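Two Slow Days in Tasingate: Building an Itinerary for Visitors Who Don't Drive

Hicham Ashour
Tourism Planning, final project report
July 14, 2026

Where the idea came from

My aunt came to stay in February and wanted to see Tasingate, which she had heard me talk about for years. She doesn't drive, and I was in class most of that week, so I looked online for a plan I could print out for her. Everything I found assumed a car. One page had her at the lighthouse for breakfast and at the Kendstead lookout by mid-morning, which would have been a fine trick on foot, as there's a whole valley between them. She ended up spending a very pleasant day on one bench near the harbour with a meat pie and a library book, and she says she has no complaints, but I felt she'd been a bit let down (mostly by me), and when it came time to choose a topic for this unit I already had one.

The aim was to write an itinerary of two days that an ordinary visitor could follow by walking and by local bus, and then to try it out myself and fix whatever didn't work. I also wanted it to read like something a friend had put together for you. A lot of travel plans have a breathless feel to them, with a church and a gallery and a market all stacked up before lunch, and I've never come home from a trip like that feeling rested.

The town and what it offers

Tasingate has a population of 977 on the sign as you come in, though in summer it feels like a good deal more. The main street runs down to the harbour, with the old customs house at the bottom and the Methodist hall at the top. Sostetley is the next village along the coast and has the better beach. Kendstead is inland and uphill, and people go there for the lookout and the orchard. The three places are joined by one bus route, which goes from the customs house to Sostetley and then doubles back through town on its way up to Kendstead. Once you understand the doubling back, the whole area opens up to you. Until then it's rather easy to catch the right bus in the wrong direction, and I did this myself on my first test day, with the timetable open in my hand.

How I worked

I started at a desk, with the timetable and the council's walking map, and drew up a first version in an evening. It looked lovely. Then I walked it, and it came apart before lunch. The map shows the coastal path to Sostetley as a smooth dotted line of 2,000 metres, and I'd allowed half an hour, the way you would on a footpath in the city. The path has steps cut into the headland, and a gate that wants lifting as you push it, and a stretch of soft sand at the far end that takes the spring out of your legs. I was also stopping to look at things, which is surely the point of going.

After that I kept a notebook and wrote down how long each part took at a dawdle, including toilets, shade and places to sit. I'd recommend this to anyone doing a similar project. Benches turned out to matter more to my plan than museums did. I moved the customs house from the first morning to the first afternoon entirely on account of the two good benches outside it, which are in shade by then.

I talked with people along the way as well. The bus drivers were generous with their time and set me straight about the school run, when the bus fills up and visitors with big bags aren't terribly popular. The woman at the bakery, Ait Ali, told me she sells out of most things by early afternoon, so the bakery went to the front of the day, where it should have been all along.

Packing and small things

I added a short section to the itinerary on what to carry, after forgetting nearly everything myself on one trip or another. A hat, water, coins for the lookout telescope, a light jumper for the harbour wind, and reading glasses if you use them, as the print on the bus timetables is tiny and the posts are set well back from the light. 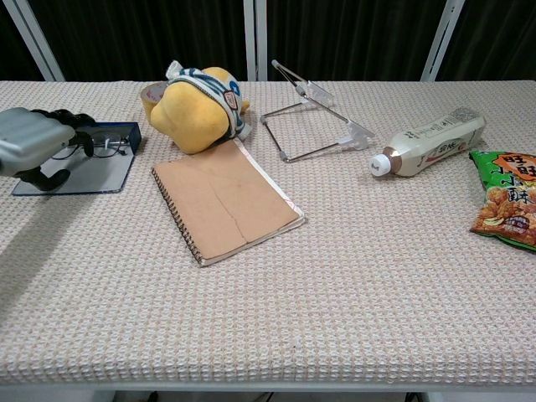 Figure 1. Glasses with thin black frames, in a navy-blue tray.

The itinerary as it now stands

Day one begins at the Ait Ali bakery, as early as you can manage. Buy lunch at the same time as breakfast and put it in your bag. Wander down to the harbour and follow the wall to its end, then come back and take the morning bus to Sostetley. Spend the middle of the day on the beach there. When you've had enough sun, walk back to Tasingate along the coastal path — coming this way you get the soft sand over with first and the steps run mostly downhill. Visit the customs house in the afternoon (it's small, and the room of ships' ledgers is the part to linger in), and have dinner at the pub or fish and chips on the wall, depending on the wind.

Day two is for Kendstead. The bus climbs slowly and the left-hand seats have the view. Get off at the orchard, one stop before the village, and walk up through the rows to the lookout. There's a kiosk at the top which keeps its own hours, so please don't count on it for lunch. The last bus down leaves at 4, and I've put that in bold capitals on the printed sheet.

What I'd do differently

My testing was nearly all done by me, and I'm young and fairly fit. I tried to walk at my aunt's pace and imagine her knees, but that's a poor substitute for asking her along, and I should have arranged it. The headland steps have no handrail on the seaward side, and I've only given them a one-line warning. A proper version would offer the bus both ways and say so up front.

I also never tested the plan in the rain. The customs house would hold you for an hour or so, and the hall has a second-hand book room on some mornings, but I couldn't find anyone who could tell me which mornings. I've left a blank space for it on the sheet and have written to the hall to ask.

Copies of the sheet are now in the rack at the bakery, next to the ferry leaflets. My aunt has one as well, and she's booked to come back in spring, when I'll be walking behind her with the notebook.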